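Tenants' Coffee Hour Ends Its Season With a Cleanup Lesson

COMCOMBE, 26 August 2024 – The last coffee hour of the summer at the Hotitz apartments closed with the same job that ends every one of them: somebody has to deal with the cups.

Residents of the three buildings on Cortés Street have met in the ground-floor common room through the summer for coffee, cold drinks and whatever people bring from home. The gatherings are free, there is no sign-up sheet, and the cleanup has always been left to whoever is still in the room at the end. This season the residents' group tried to make that part less of a chore, and at the final session it went over the results with those who stayed behind.

Natalia Huerta, who has run the coffee hour since it started, said the cleanup had become the main reason people gave for not wanting to host.

"They like making the coffee and they like talking," Huerta said. "Then they look at the table at the end and remember they have something else to do."

The table in question is the round one by the curtains, which the group covers with a daisy-print cloth for each session. It was bought secondhand and is a favorite with regulars, partly for its size. People can stand all the way around it and reach the food without leaning over each other. The drawback is that it has no obvious place to put an empty cup, so the empties collect on one side and stay there.
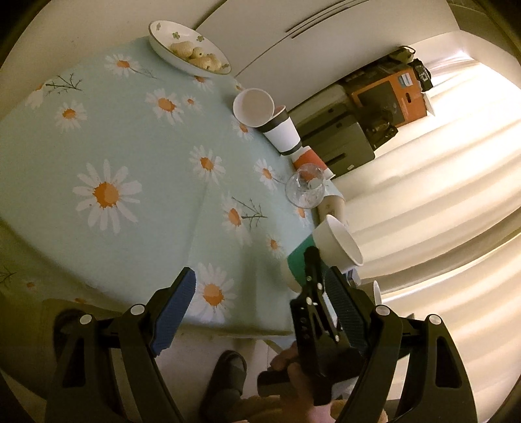
The group had asked residents at the start of the summer to bring their own cups from home. That cut down on trash but led to a different problem. Mugs were left behind, and some sat on the shelf in the common room for weeks before anyone claimed them. By the middle of the season most people had gone back to using paper cups from the cupboard, with a few bringing their own when they remembered.

Huerta keeps a notebook for the coffee hour, mainly so she knows what to buy. According to her figures, residents went through 1,524 paper cups over the season, compared with 564 the summer before. She put the increase down to better attendance and to a habit of taking a new cup for every refill.

"I do it too," she said. "You set one down, you turn around, you can't tell which one is yours."

Several fixes were tried. A marker was left on the table so people could write their names on their cups, and it disappeared after the second session. A tray for empties was placed near the door, but it was too far from the food and hardly anyone walked over to it. A trash can next to the table filled up quickly with cups that still had coffee in them, and the bag leaked on the way out to the bins.

The system the group has settled on is simple and is written on a card taped inside the cupboard door. Leftover drinks go into a bucket first. Paper cups are then stacked by size, one inside another, and the stacks go into the trash. Glasses and clear plastic cups are kept apart from the paper ones, because the plastic ones can be washed and used again and the glasses belong to the building. Food is the last thing to leave the table, so that anyone helping can keep eating.

That last rule came from residents in the back building, who pointed out that people are more willing to stay if the buns have not been put away. Huerta said she had been clearing the food first for years without thinking about it.

The shallow white bowl used for the food is part of the routine as well. It is wide enough for a batch of buns, and it can be wiped out and put straight back into the cupboard. The group used to put out several small plates, which meant more washing and more arguments over whose plates they were. Now anything homemade goes into the one bowl, and anything from the store stays in its box on the counter until there is room.

Washing is still done by hand. The common room has a small sink with a slow drain, and the Hotitz management office has said a repair is planned for October. Until then, residents have been asked to rinse items one at a time and not to fill the basin. A note above the faucet says the same thing, though it has been up long enough that some of the ink has faded.
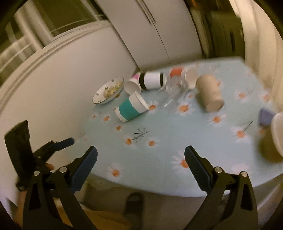 The tablecloth has its own entry on the card. It is to be shaken out over the grass behind the building, not over the front steps, and then hung over the back of a chair until someone can take it home to wash. Four households share that job in turn. Coffee stains should be treated the same day with dish soap and cold water, and hot water is to be avoided until the stain is gone. Residents who would prefer not to take the cloth home can swap their turn for a session of sweeping.

A proposal to replace the cloth with a wipe-clean vinyl one was raised in early summer and dropped. Those in favor said it would save on laundry. Those against said the current cloth looked nicer and that cups slid around on vinyl. The residents' group decided to keep what it had and look at the matter again if the cloth wears out.

The group also looked at buying a set of sturdy reusable cups from Himuvness, a catering supply shop a short drive from the buildings. A full set would have used up most of the coffee hour's budget, which comes from a donation jar and a small yearly amount from the management office. Huerta said the idea was still open, but that the sink would have to be fixed before anyone agreed to wash that many cups after each session.

For now, the plan is to keep paper cups and use fewer of them. When the coffee hour starts up again, cups will be handed out by the person pouring and will no longer be left in an open stack on the table. Anyone who wants a refill will be asked to bring back the cup they had. Residents who bring a mug from home will be served first, an idea that drew some grumbling from people who tend to arrive early and without one.

Mugs left behind will be kept for 2 weeks on the shelf and then moved to the free box in the laundry room. The same goes for food containers, lids and serving spoons. Huerta said the shelf was holding a number of lids that do not match anything, and asked residents to come and look through them before they are given away.

The changes have had some effect already. Clearing the table used to take the better part of an hour with one or two people doing it, Huerta said. With the card to follow and a few more hands, it now takes around 8 minutes to get the cups off the table, and the washing and sweeping follow at whatever pace people like.

Not all residents are convinced that a card was needed. Some of the longer-standing regulars said they had always stacked cups without being told, and that the real trouble was people leaving before the end. Others said they would stay if they were asked directly, and that a general call for help across a noisy room was easy to miss.

Huerta said she would try that next season – asking two people by name at the beginning of each session, before the coffee is poured. Anyone who cannot stay can say so then, and she will ask someone else.

"I don't mind doing it," she said. "I would just like some company while I do it."

The common room will remain open to residents between seasons, but the coffee supplies will be locked in the cupboard. People using the room for private gatherings are asked to bring their own cups, take their trash out to the bins the same evening, and leave the round table where it is. It was moved to the far wall for a birthday party in early summer, and one of its legs has been loose ever since. A resident has offered to tighten it before the next session.

Private users may borrow the daisy cloth if they ask ahead of time and return it washed. The glasses can also be used, but the group asks that they be counted back into the cupboard and that any breakage be reported, so that it can be replaced out of the jar and not discovered later on.

The coffee hour is set to return in October, once the sink repair is finished. The start date will be posted by the mailboxes in all three buildings. Residents who would like to host a session, bake for one or take a turn with the tablecloth can leave a note for Huerta at the Hotitz office.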